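CAPÍTULO 2

Herramientas de mano: el destornillador y su almacenamiento

2.1 Introducción

El orden de un puesto de trabajo depende de que cada herramienta tenga un lugar asignado y vuelva a él después de cada uso. En este capítulo se estudia el caso más sencillo: un destornillador, una superficie de trabajo y un recipiente abierto.

El recipiente debe permitir que la herramienta repose sobre el fondo y que el mango quede accesible. Se prefieren los modelos rectangulares de plástico claro, que facilitan la inspección del contenido.

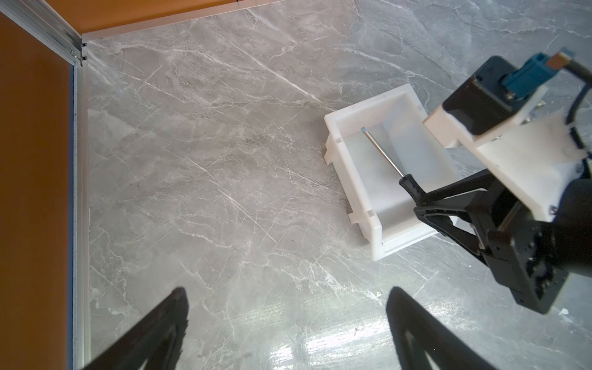
La longitud útil del recipiente se mide por el interior, entre paredes opuestas. Para los ejercicios se toma como referencia la cubeta Timo, de 178 mm en su lado mayor. Una herramienta más larga que el fondo puede alojarse en diagonal - siempre que no sobresalga por el borde.

2.2 El puesto de trabajo

Se entiende por puesto la superficie útil junto con los paramentos que la delimitan. Los colores contrastados en las paredes ayudan a fijar la orientación: el operario identifica el lado izquierdo y el derecho sin recurrir a rótulos. 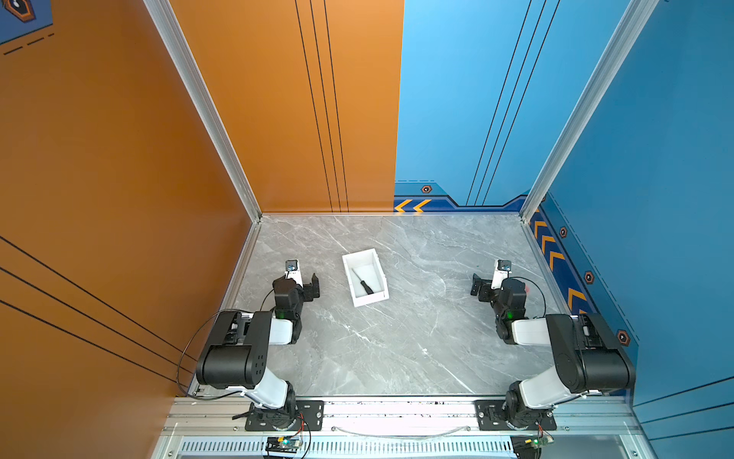 Figura 2.2. Puesto delimitado por paneles de color naranja y azul, con suelo gris de aspecto marmóreo.

La superficie se mantiene despejada antes de comenzar. El recipiente se coloca en la zona central, al alcance de ambos lados.

2.3 Partes del destornillador

Se distinguen el mango, el vástago y la punta. El mango transmite el par de giro; las estrías reducen el deslizamiento. El vástago, de acero, es recto y de menor diámetro que el mango. La punta plana se aloja en la ranura del tornillo y debe ajustarse a su anchura.
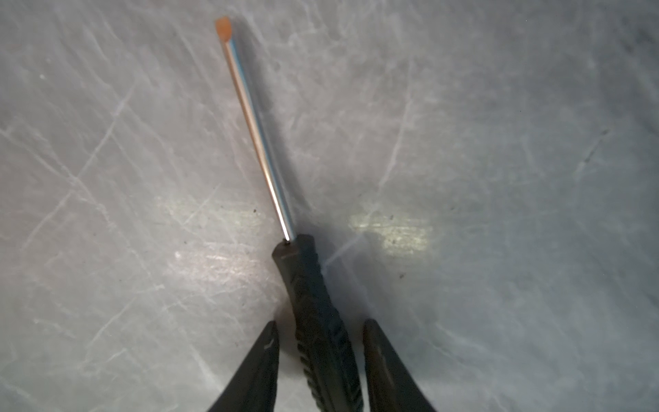 2.4 Colocación en el recipiente

La herramienta se toma por el mango, se eleva por encima del borde y se deposita sin soltarla antes de que toque el fondo. No se admite el contacto de la punta con las paredes durante el descenso.

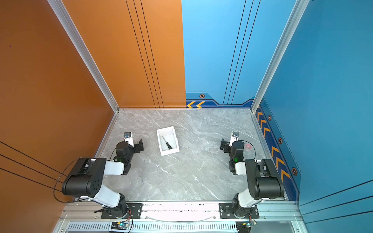 Fuente: Archivo gráfico Wisbridge.

La posición final se considera correcta cuando el vástago y el mango quedan dentro del perímetro del recipiente. En el apartado siguiente se aplica este criterio a una serie de 100 colocaciones.

© Editorial Coste. Todos los derechos reservados | Contacto | Volver arriba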